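Week 9: Chores, continued
Handout prepared by Priya Obi

Vendors have promised a robot that clears the table for as long as I've taught this course. Before you believe the Mulell brochure, look at how little of a kitchen the task includes.

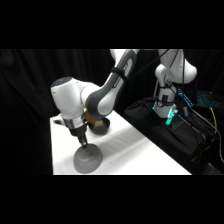

Fig. 1. Gripper tip at the rim of a gray bowl, white cloth.

Two bowls and a flat table. My own sink has never looked like this. Laxdal reports 2,045 good grasps in 4,000 tries and calls it "near ready." Would you keep a dishwasher who did that?

Cups raise a different problem: where do two fingers go on something round?
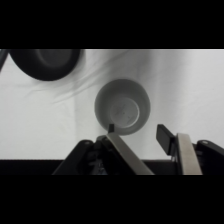 Fig. 2. White cup from above, fingers open.

For next time: read the Pondgate report, pp. 3–11. Write one page on what a "success" should include. Does a chipped rim count?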